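Betreff: Re: [Tierhilfe-Rundbrief] Vermisste Hündin Kola, Rückfragen zum Einsatz am Steinbruch

Sehr geehrte Mitglieder und Förderer,

zu der unten zitierten Anfrage nimmt die Geschäftsstelle wie folgt Stellung.

Am 2. Dezember schrieb die Ortsgruppe Grikero:

> Uns erreichen mehrere Anrufe zur Hündin Kola. Trifft es zu,
> dass sie aus dem Steinbruch geborgen wurde? Wir bitten ferner um
> Auskunft, wer die Kosten trägt und ob weiterhin Suchplakate
> ausgehängt werden sollen.

Die Hündin wurde nach 5 Nächten auf einem Absatz in der Nordwand des Steinbruchs Prandolero gefunden. Eine Spaziergängerin hatte gegen 7 Uhr morgens Bellen gehört und die Leitstelle verständigt. Zwei Mitglieder der Höhenrettung seilten sich ab und brachten das Tier in einem Bergesack nach oben. Der Absatz liegt 70 Meter unter der Abbruchkante. Kola war unterkühlt und hatte eine Schnittverletzung am linken Vorderlauf, Knochenbrüche wurden in der Tierklinik nicht festgestellt. Sie befindet sich inzwischen wieder bei ihrer Familie.
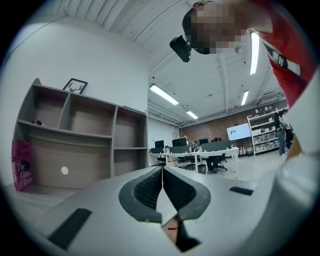 Person in rotem Shirt mit Gerät am Kopf, davor ein hellgrauer Handgreifer

Die Kosten für Einsatz und Behandlung belaufen sich auf 4000 Euro. Einen Teil übernimmt die Tierhalterhaftpflicht nach derzeitigem Stand nicht. Der Vorstand hat daher beschlossen, den offenen Betrag vorläufig aus dem Notfallfonds zu begleichen. Zweckgebundene Spenden können unter dem Stichwort »Kola« auf das bekannte Vereinskonto überwiesen werden. Zuwendungsbestätigungen werden auf Anforderung ausgestellt.

Sämtliche Suchplakate sind bitte abzunehmen. Dies gilt auch für die Aushänge an den Bushaltestellen in Grikero, für die uns nur eine befristete Genehmigung vorliegt. Die Plakate zum Kater Samir bleiben dagegen hängen, er wird weiterhin vermisst. Hinweise zu seinem Verbleib nimmt die Geschäftsstelle telefonisch oder per E-Mail entgegen.

Wir weisen nochmals darauf hin, dass im Bereich des Steinbruchs Leinenpflicht besteht. Die Betreiberin hat zugesagt, den Zaun auf der Nordseite instand zu setzen.

Mit freundlichen Grüßen
Die Geschäftsstelle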